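Print this page
E-mail this page

Tranness Counter-top Water Filter – Set-up Guide
Section 6: First flush and taste check

Use plain cups in two colours for the taste check, so the filtered and unfiltered water do not get mixed up.

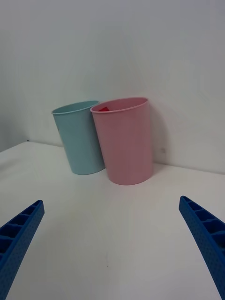
Before you begin

The filter must stand on a level surface, near the cold tap. Close the tap fully. Have ready a jug that holds 1000 mL and a dry cloth.

CAUTION: Never connect the filter to the hot tap. Hot water damages the cartridge, and the damage is not covered by the warranty.

Flushing the cartridge

1. Take the cartridge out of its wrapper and remove both end caps. Keep the caps for storage.
2. Push the cartridge into the housing and turn it clockwise until you hear a click. Do not use tools.
3. Put the jug under the spout and open the cold tap slowly.
4. Fill the jug and empty it into the sink. Repeat this 6 times. The first water may be grey – this is fine carbon dust and it is harmless.
5. Close the tap and wipe the housing dry. Look for drops at the collar. If there are drops, see "Leaks" in Section 8.

Note: The flush water is good for garden plants. Please do not pour it into an aquarium.

Taste check

6. Fill one cup from the spout and the other directly from the tap. Write down which colour is which.
7. Let both cups stand until they have the same temperature, then compare. If the filtered water still has a chlorine taste, flush one more jug.

Changing the cartridge

Change the cartridge after 400 litres or 6 months, whichever comes first. Use only the Haltonis cartridge – other types can fit loosely and let water pass by the side.

Guide revised 3/11/19

Print this page
E-mail this page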